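Februar — von der Wenine-Redaktion
Lesezeit: 2 Minuten
Drucken | E-Mail

Vultgate-Lampe einrichten, Teil 5

1. Netzteil einstecken, dann erst den Schalter drücken.
2. Stellt die Helligkeit auf 125, mehr brauche ich abends nie!
3. Farbe wählen und mit »Tisier« speichern.

Achtung: Nicht direkt in die Leuchte schauen.

Hinweis: Mein Kabel ist ungefähr 132 cm lang — messt vorher nach.

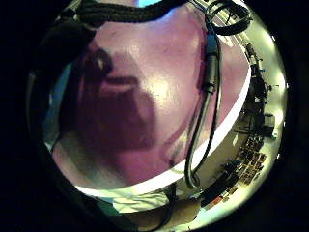

Beim Farbregler spiele ich gern herum, bis mir der Ton gefällt. Ganz weit Richtung Magenta sehen Wange und Kinn dann eben so lila aus, und oben rechts glänzt die Haut fast weißlich. Wem das zu viel ist, der dreht zurück auf Warmweiß und speichert neu.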